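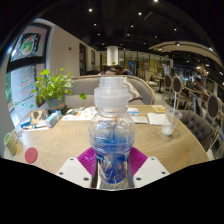 May, 3:40 p.m., Jaber Gym. Continued from the last entry on intelligibility at the spring rally. The question is still why the announcer can be understood from the student section on the north bleachers and hardly at all from the south side, where the seniors sit. Noise source for the crowd simulation is going to be shakers again, same as the ones the classes bring. For the body I want something like a tall clear plastic bottle with a rounded middle and a wide white cap, since the fill level can be read from outside and the wide cap should make it easier to swap the fill. Dry rice first, then split peas. Rice is brighter and masks consonants more, at least on paper.

2 min read

Setup
Mixer on the scorer's table, Rarell powered speakers on stands at both ends of the baseline, house horns off at the panel. Wired handheld mic only. The wireless was dropping out near the locker room door and I don't want that in the data. Meter is the Kedemetti, A-weighted, slow, on a tripod at seated ear height. Calibrated at 1000 Hz before and after. No drift worth writing down.

Bleachers fully extended on both sides. Curtain divider up. HVAC on, because it will be on for the rally. Doors to the main hall closed. The floor was bare; the tarps come out only for the real thing, and Sidra thinks they will take a little off the top end. Not tested.

Procedure
Kilian read from the word list at the microphone, at the pace the emcees use, which is too fast. Listeners wrote down what they heard. First pass quiet, second pass with shakers going in the front rows. Same list order reshuffled for each pass. Mic about a hand's width from the mouth. He drifted farther away as he went on, and I had him redo the second pass for that reason. Discard the first attempt, it is crossed out on the sheet.

Results
Quiet pass, north side: nearly everything correct. Errors were all final consonants.
Quiet pass, south side: noticeably worse, mostly in the upper rows near the scoreboard.
Shaker pass, north side: acceptable.
Shaker pass, south side: 43 percent of words correct. Not usable for skit dialogue. Probably fine for "please sit down," which people can guess.

Clapped at center court and listened from the south upper rows. There is a distinct second arrival, late enough to hear as a separate event. It goes away when I stand on the north side. My guess is the painted block wall above the north bleachers. Sidra's guess is the speaker aiming, as the left cabinet is pointed nearly straight at that wall. These are not competing explanations — a cabinet aimed at the wall would feed the reflection.

Changed one thing. Left cabinet rotated inward by 20 degrees, height unchanged. Repeated the clap (no difference, as expected, the speaker isn't involved). Repeated the word list over the speakers, south side, quiet only. Better. Ran out of time for the shaker pass before badminton needed the floor.

Things that went wrong
The right cabinet hums when the scoreboard controller is on the same outlet. Moved it to the outlet under the banner rail and the hum stopped. Outlet is now marked with green tape. Please leave the tape.

One listener sheet has no seat written on it. Left out.

The mixer, district tag 2567, has a scratchy fader on channel 3. Use channel 4 for the emcee until it is cleaned. I have written this on the lid as well.

Skit teams
The juniors asked whether they can use two mics and pass them around. Yes for speaking, no if they plan to run in front of the cabinets. The freshmen have prerecorded all their lines over music. I listened to the file on the shop monitors and the music is too loud there already, so it won't survive the gym. Asked them for separate voice and music tracks. The Warusbridge fight song can stay at the level it was last year.

Next
1. Shaker pass, south side, with the cabinet in the new position.
2. Split peas against rice, same reader, same list.
3. Try the right cabinet rotated to match. Only the left has been moved so far, so the pair is asymmetric and the north result may have changed too.
4. Hang two wrestling mats on the north wall and repeat the clap. Need permission from the athletic office first.
5. Print a slower script for the emcees, with pauses marked.

Kilian is out for the next session. A different reader means the numbers won't compare directly, so item 2 waits for him and Sidra will do items 3 and 4 with the clap and the meter.

Stand positions are marked on the floor in blue tape, at the rear legs. 4:55 p.m., gear back in the cage.

Shares: 6
Comments: 2

Recent entries
Word list, second revision
Scoreboard hum, first notes
Folding stands: replacing the locking pins
Winter rally: mic log and battery changes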